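Your privacy matters to us. This site uses cookies to remember your region and keep your cart between visits. Accept all | Manage settings

Votetti 2 Hand-Held Gripper Pair

The Votetti 2 is a pair of hand-held grippers for recording cloth handling and other two-handed work. You hold one in each hand, and the jaws follow your grip. The pair is sold by Totetti and serviced at our shop in Jernusmont.

Most of the questions we get are about setup and wear, so this page covers both. Ordering details are at the end.

Before first use

Take both units out of the packing and work each jaw by hand, all the way open and all the way closed. Travel should feel even. If one finger lags behind the other, stop and write to us -- do not loosen the pivots to free it.

Charge both units fully. Wipe the lens with the dry cloth supplied. Household glass cleaner leaves a film on the coating and the warranty does not cover it.

Checking the grip on cloth

Set the jaw closing force with the cloth you plan to use. A card or a block will tell you that the tips meet, but thin knit fabric slips at settings that hold a card well. Lay a T-shirt on a bed or a large table, pinch the hem at both corners and draw it straight. If one corner creeps out, turn that unit up one step and try again. Stop at the lowest setting that holds.

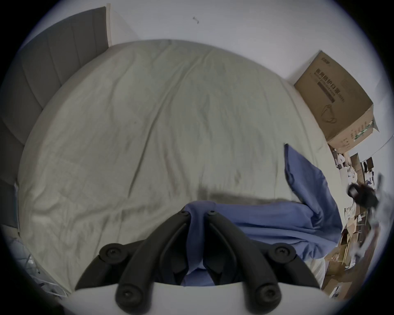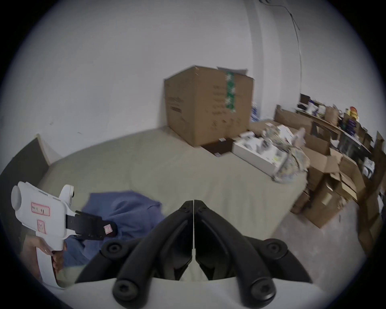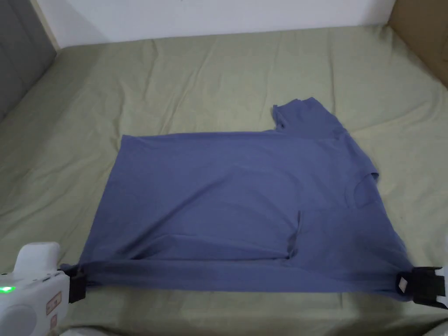 Run the same check again after any change of finger pads. New pads grab harder for the first few sessions, and you may need to come back down a step. Roswitha Steinbach on our service bench suggests writing the setting on a piece of tape and sticking it inside the case lid.

Routine care

After each session, pull lint from between the fingers with tweezers. Cotton and fleece shed the most. Compressed air pushes lint into the pivots, so please leave it alone.

Every 7 sessions, check the pivot screws with the small driver in the case. They should be snug and no more. Look at the finger pads while you are there. A pad with a shiny stripe across it is worn and should be replaced together with its partner.

Every 100 hours, put one drop of light oil on each pivot, work the jaw and wipe off what comes out. Keep oil off the pads. If some gets on them, wash them in dish soap and let them dry overnight.

Common faults

Jaw closes off center: one linkage arm has usually slipped at its pivot. Send the unit in. The arms are set on a jig and cannot be lined up well by eye.

Jaw clicks near the end of travel: lint or a loose screw. Clean first, then tighten.

Picture is soft on one side: check the lens for fingerprints before anything else. If it stays soft, the lens seat needs attention -- that is a bench repair.

Parts and service

Finger pads and pivot screws are stocked as spares. Complete jaw assemblies are fitted at Jernusmont only. Send both units even if one is fine, so that Min-kyu Yeom can match the closing force across the pair.

For orders, ask for Nisha Kushwaha. Have the serial number ready. It is printed on the card inside the case.

Page last revised 10/24/25.

Sign up for the Totetti newsletter for parts notices and service dates. Enter your email address. Unsubscribe at any time.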